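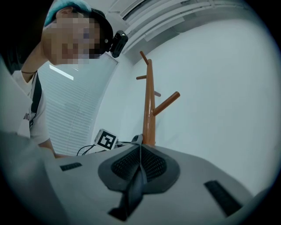
The gripper body and its mesh-filled pad, with the wooden coat rack standing behind. Fokerport, October 2020.

Give the Hand Tool Its Own Page in the Logbook

I have looked after machines of one sort or another for most of my working life, and I'd like to put in a kind word for the least respected one in our shop, the gripper we carry around by hand. We call ours the Halletti, after the old name on the door of the room where it lives (the machine itself has no name that I know of). It gets used at the coat rack most mornings, and for a long time it got less care than the coffee maker.

The robot arm in the next room has a binder as thick as my wrist. There is a page for every bolt, and Ihor Vakulenko would sooner skip lunch than skip a torque check. The hand tool had a hook and a charging cable. I think that was a mistake, and I say so as one of the people who made it.

A gripper in a person's hand leads a harder life than one on an arm. It gets set down on its side, passed between people with different grips, and bumped on doorways on the way to the next job. The soft fingers pick up lint. The cables get tugged by whoever is walking past with a chair. An arm will at least stop and complain when something is off, but a person just squeezes a bit harder and carries on, bless us all, and by the end of the week the finger is sitting crooked and we're all used to it.

When Hsin-yi Chuang took over our setup in September, she went back through the old notes and found 405 sessions written up. The state of the fingers was mentioned in 2 of them. I read that number several times over, and then I went and bought a logbook. 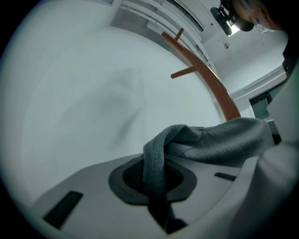 Gray towel at the dark opening in the light gray panel, with the curved orange-brown rod and its pegs overhead.

Cloth is what changed my mind for good. A block will forgive a tired finger, and so will a cup, mostly. A towel won't. It bunches and twists and goes wherever it likes, and if one finger has drifted even slightly you're pinching a fold on one side and air on the other. Marisol Doucet keeps a towel on hand as her test piece for exactly that, and I've come around to her way of thinking. Before any real work begins she lifts it, lets it go, and lifts it again, and then she looks hard at the fingertips under a good lamp.

Now, I know the argument on the other side, and Kai Bauerfeind makes it well. Every check takes time, the fingers are cheap, so run them till they fail and swap them. Fair enough for the fingers! But the head strap, the marker cube and the cables all need looking at too, and a loose cube can spoil a whole morning's work before anyone notices. A spare finger in the drawer does nothing for that.

So our page has 4 lines on it: fingers, pad, cables, markers. You sign it before you start. It takes me less time than finding my glasses, and I'd ask any shop with a tool like ours to try it for a month before telling me it's fussy.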